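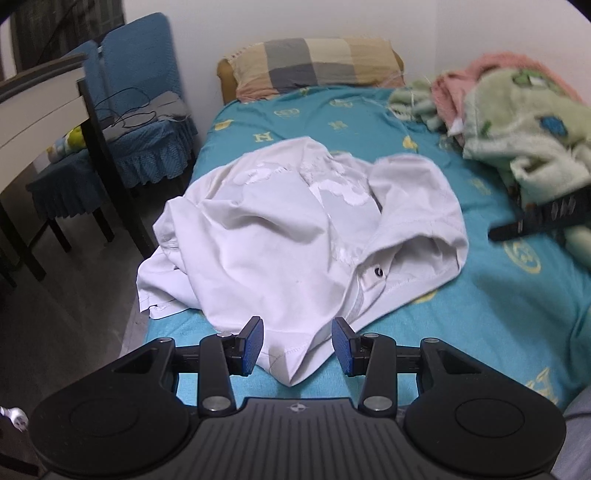 El servicio de lencería de la residencia Flallum, en Stosville, atiende 70 habitaciones y procesa 2519 prendas al mes. Su responsable, Hinata Ebihara, recibió a este boletín para exponer el nuevo protocolo de recogida de ropa personal. «La camisa es la prenda que más tiempo exige», señala. Una camisa blanca hecha un ovillo en mitad de la cama, sobre la sábana turquesa de motivos amarillos, debe extenderse por los hombros antes de doblarla. «Primero se localiza el cuello; después, los botones», precisa.

Las mantas se tratan aparte. Según Ebihara, las de tejido polar se doblan en tercios y se guardan con la etiqueta hacia dentro.

Hideaki Shimada, coordinador de planta, recuerda que el protocolo se aplica desde octubre. «Concedemos 20 minutos por habitación, cama incluida», indica. La residencia de Cenberg lo adoptará en su próximo ejercicio.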